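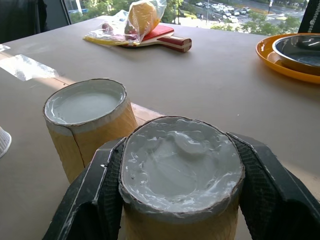 Tips for recording at the table: cups, pots and things that spill

Ondent workshop pages, part 2. Last changed in February.

These tips are for people who guide the two arms by hand controls and record the examples. They come from the cup and filling work, which has 3639 recordings at the moment I write. Of these, 391 were thrown away, and most of the tips below I learned from those.

Before you start

Wipe the table and let it dry. Look at it from low down, with your eyes near the surface, and you will find the drops you missed.

Wipe the finger pads as well. The pads have a rough pattern and paste likes to stay in it. An old toothbrush and warm water are enough, then a dry cloth. Do not use oil soap. It leaves a film, and the next container goes slowly down through the fingers while you look at another thing.

Check the wrist view on the screen before the first recording. If there is a fingerprint on the small lens, every example of that hour has the fingerprint too.

Filled containers

Take a filled paper container lower than you would take an empty one. The wall is soft near the rim and if you press there, the filling comes up and over. A smear on the outer wall, where a finger touches it, is already a sign that you should clean the pad before the next one.

Close the fingers in two steps. First until they touch, then a small bit more. New operators close in one movement, and the learning system will copy this very faithfully.

Thick paste and thin liquid should not be recorded under the same task name. In Volska we write "paste" or "liquid" in the first word of the name, then the container, then the action. It is a bit boring to type but later you can find everything. With the paste you may lift and turn at a normal speed. With the liquid, lift straight up, wait one breath, then move.

Do not smooth the surface of the paste between recordings. Let it have its hills and holes. The learner should see it in many shapes.

If some paste goes on the table, finish the movement calmly and mark the recording as "spill". Please do not stop in the middle with the arm in the air. A spill with a good ending can be used, and a half recording cannot.

Empty cups, upside down

This is the best work for a first day. Put the cups with the rim on the table and leave enough room between them that an open gripper can go in. Change the places after each recording. My own bad habit was to put them back in the same line every time, and I made 105 recordings like this before the colleagues in Jostevby asked me why the cups never travel.

Begin each recording with both grippers open and empty, and let them stand for a moment before you move. The same at the end.
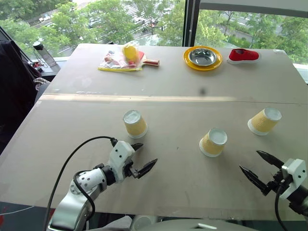
Three cups with the rims down, both grippers open.

Come to the cup from the side, with one finger on each side of the wall, and keep the fingertips a little above the table. When a tip scratches the table, you hear it before you see it. Lift half a centimeter and continue, you don't need to start again.

When you miss a cup, try again in the same recording – one time only. A miss and a good second try is a useful example. Four misses in a row is only a tired operator, and then it is time for tea.

Use the nearer arm. It sounds simple, but after an hour many people use the right arm for everything and reach across the whole table. If a cup stands in the middle, change between left and right from one recording to the next.

Light

Next to a window the table changes all day. I record the same task once in the morning and once after 3 p.m., so the bright patches lie in different places. Close the blind only if the screen is so white that you cannot see the rim of a cup. Write "sun" or "blind" in the notes field.

Cables

Turn each wrist slowly to both ends before the first recording and watch the cable. It should make a loose bow and not pull at the plug. If it catches on something, move it now. A piece of soft tape is better than a tie, which you must cut each time.

Paper sleeves and rims

A sleeve with an open seam can still be used. Turn the container a little between recordings so that the seam is sometimes in front and sometimes hidden. When the rim becomes soft, throw the cup away.

Names and notes

We follow the Mnguni list for words: "lift", "place", "turn over", "pour", "push". If your action is not on the list, write it in plain words in the notes and leave the name field as "other". Do not make a new word alone. We once had "flip", "invert" and "turn" for the same movement, and it took two evenings to repair.

Save, then look at the last recording from start to end before you wash the containers.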